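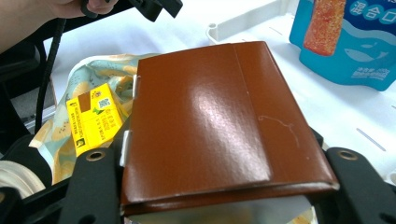 Page last changed: October, Wednesday, 9:00 a.m.

Brivura Evening Bulletin: Questions About the Broadcast and the Newsroom

General

When does the Evening Bulletin air?
The main edition airs Monday through Friday at 6:30 p.m. A shorter edition airs on Saturday and Sunday at the same time. If live sports coverage runs long, the weekend edition starts when the event ends. The schedule page shows the new start time once master control has confirmed it.

Who presents the program?
Eluned Rees anchors the weekday edition. Andor Farkas anchors on weekends and fills in on weekdays when Rees is on assignment. Staff biographies are on the Presenters page and are updated by the press office, not by the newsroom.

Is the program live?
The 6:30 p.m. edition is live. The 11:00 p.m. repeat is a recording. It may be edited to correct an error or to replace a report that has been overtaken by later news. An edited repeat carries an "Updated" label at the start of the first report.

Where is it produced?
In Studio 3 at the Szekeres building. Field reports are edited either there or in the Bestent bureau.

Watching and listening

How can I watch if I missed it?
Full editions are kept in the online player for 9 days. Individual reports stay available longer, unless the rights to footage inside them run out first. Agency footage and sports clips are the usual cases. When a clip has been removed for rights reasons, the player shows a still card and the audio continues.

Are captions available?
Yes. Live captions are made during the broadcast and run a few seconds behind speech. The captions on the player version are corrected by hand and replace the live file, normally before noon the next day. Weekend files are corrected on Monday.

Is there an audio version?
The weekday edition is released as a podcast after 8:00 p.m. Reports that depend heavily on on-screen text are left out or re-voiced, so the running time does not match the television edition.

I receive the channel but the picture and sound are out of step. What should I do?
Restart the receiver first. If the fault remains, check whether it also occurs on other channels. If it does, contact your service provider. If it occurs only on our channel, send us the name of the provider, the time of the fault, and the model of the receiver.

Corrections and complaints

How do I report a factual error?
Use the corrections form and give the date of the edition, the report, and the statement you believe is wrong. A source is useful but not required. Forms go to the standards editor, Mariann Barta. Reports without an edition date take longer to trace.

Where are corrections published?
On-air corrections are read in the next edition on the same days of the week as the original (weekday errors on weekdays, weekend errors on weekends). All corrections are also listed on the Corrections page with the original wording and the new wording. Last season the page listed 2 on-air corrections. Spelling errors in captions are fixed without a listing.

What is the difference between a correction and a complaint?
A correction concerns a fact. A complaint concerns fairness, balance, privacy, or taste. Complaints are answered in writing. If you do not accept the answer, you may ask for a review by an editor who had no part in the report.

Can I ask for a report about me to be removed?
You can ask. Archived reports are rarely removed. An update note is more common, for example when charges named in the report were later dropped. Include a copy of any court document.

Contacting the newsroom

How do I send a news tip?
Write to the assignment desk through the tips form. The desk is run on weekdays by Noémi Boros. Do not send documents you need returned. Tips are read but not all are answered.

Can I send video?
Yes, through the upload page. State who recorded it, where, and when. You keep the copyright and grant us permission to broadcast. We do not accept video that has had music or graphics added. The upload page accepts one file at a time.

How do I request a copy of an old report?
Requests go to the archive, run by Ildikó Tóth. The archive catalog, Grernenent, can be searched online and holds over 564 hours of material from before the move to digital recording. Catalog entries without a tape number have not been transferred and cannot be copied at present. Copies for private viewing and copies for reuse are priced separately; see the rate card.

Can I visit the studio?
Group visits are suspended while the lighting grid is being replaced. Requests already on file keep their place.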